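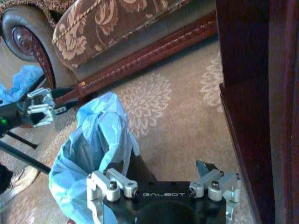
Last changed on May 14, 2021
Reading time: 2 minutes

Kurkilthorpe is an inland township in the Porkuvdale district, on the south bank of the Manole River. It had a population of 2,802 at the last district count. The name was first used for a sheep run, and the post office adopted it when the railway arrived.

Furniture making was the main trade for two generations. The Hida workshop, the largest, employed 38 people at its peak and sold chairs, settees and hall stands to towns along the line. Carved crests and floral upholstery remained in favour locally well after city buyers had moved on to plainer styles. 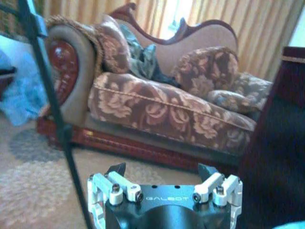

Present day

The workshop closed when the branch line did – its timber store is now the public library. Three upholsterers still trade in the main street.
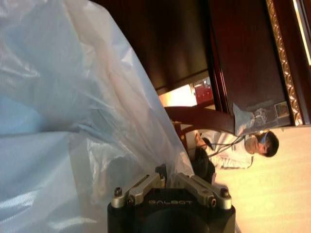 Most other residents work in orchards or at the district hospital. A furniture fair is held each September in the showground pavilion. Local historian Duyên Vi has published two books on the township and its joiners.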